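Rultano Rug Cleaning — Frequently Asked Questions

Last updated 4/18/25

Which areas do you cover?
We collect from Ellbridge, Drollell and the villages between them. If you live further out you can bring your rug to the Ellbridge workshop yourself.

How do I book a collection?
Fill in the form on the Bookings page or ring the workshop. Please have the rough size of the rug to hand and tell us whether it is wool, cotton or man-made. If you don't know, say so and we will check when it arrives.

How long does cleaning take?
Most rugs are back with you in 8 working days. Thick wool pieces can take longer to dry. We close for two weeks in August and nothing is collected or returned during that time.

What does it cost?
Prices go by area and type. The smallest order we accept is £100, which can be made up of more than one rug. Repairs are quoted separately once we have looked at the back.

Do you clean carpets that are fitted?
No. We only clean loose rugs and runners.

Will the colours run?
We test every colour in a hidden spot before washing. Reds are the ones most likely to bleed. If a rug fails the test we clean it with very little water, and we ring you first if we think the result will be poor.

Can you remove pet stains?
Often, but old stains may leave a mark even when the smell has gone. Please don't use shop-bought sprays beforehand — some of them set the stain.

Do you work on patterned woven rugs?
Yes. Beige and red designs are common and we clean them by the same method as plain ones.

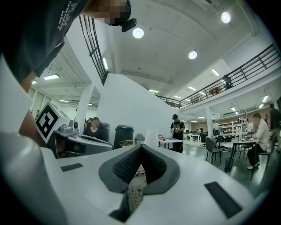 Looking after your rug at home

How often should I vacuum?
Once a week is enough in most rooms. Turn off the rotating brush and keep away from the fringe.

Should I use an underlay?
Yes, on any hard floor. We sell the Pinheiro underlay, cut to size. Ask for product 228 when you book.

How should I store a rug?
Roll it with the pile facing in, wrap it in cotton and keep it off the floor. Don't fold it or seal it in plastic.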